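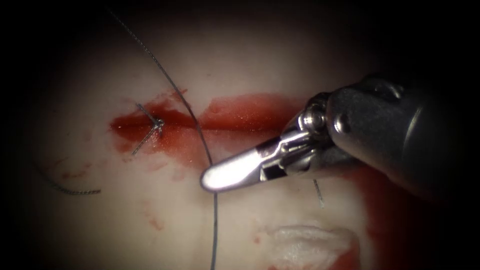

This site uses cookies to keep you signed in to the list archive. Accept / Manage settings

Re: [jaidee-equipment] second-year budget for the suturing setup
9 Sep 2019, by the Jaidee bench desk

I have read the Ciltgate proposal twice and I'm still not ready to sign off on it. Quoting the part that bothers me:

> For year two we suggest the Drodetti service bundle, which covers
> both arms, plus a starter stock of instruments. A needle driver is
> $2,696 and is rated for 80 sessions. We assume 40 sessions a year,
> so one driver lasts you two years and the line for spares can be
> zero. Consumables (pads, suture, gauze) come to $1,005. No changes
> to the room are needed.

Take the 80 sessions first. Rated by whom, doing what? A session in the Ciltgate demo in August was a few neat passes through a clean pad, with one of their own people at the controls. Our sessions are knots. Knots mean the jaws close on a curved needle, let go, close on braided thread, and do it over again until somebody is satisfied. I would like to see the wear figures for that before I accept a zero in the spares line. If the rating is a counter in the software that locks the instrument out at the end, fine, but then say so, and tell us whether a practice session that gets abandoned after one stitch counts the same as a full one.

And the 40 sessions a year is our own number, from the first application, when there was one group asking for time. There are more groups now. If we go over it, the driver runs out early and we buy another at full price out of whatever is left.

Second, "no changes to the room are needed." Has anyone at Ciltgate looked at the room?
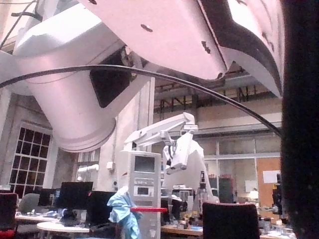

Second arm on its pedestal behind the equipment tower, desks and work table in front.

The proposal has a floor plan with a clear rectangle on it. We have chairs, monitors, and a work table covered with small items, and all of that has to go somewhere if they want the clearance on page four. Moving desks costs money. Running power to wherever the desks end up costs more. I want a line for it, even a small one, and I want it in this budget and not discovered next spring.

Third, consumables. The $1,005 is priced on Tivov pads, one to a session. I don't believe one to a session. When you are teaching a thread to be pulled tight without tearing anything, you go through material, and you want fresh pad under the needle for every attempt that is going to be scored.
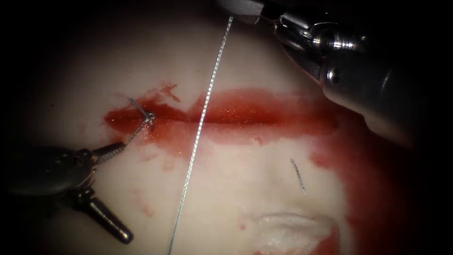 Suture is worse. The quote allows one length per pad, as if no tail ever gets trimmed too short and no thread ever has to be thrown out. Same with gauze and the red fluid, which isn't in the list at all, unless they are hiding it under "misc."

I'm not against buying. The arms are useful and I'd sooner keep them covered than find out what a wrist joint costs without a contract. But I read the bundle as a price for a room that gets used lightly and carefully, and I have my doubts about both words.

What I'd ask for before the next round:

- the test behind the 80-session rating, in writing
- a price for a second needle driver held until we call for it
- consumables requoted at two pads a session, fluid included
- whether "covers both arms" includes the instruments or stops at the wrist

If somebody on the list has run a Drodetti setup past its first year, please post what you really spent, spares and all. I'd trust that over anything in the brochure.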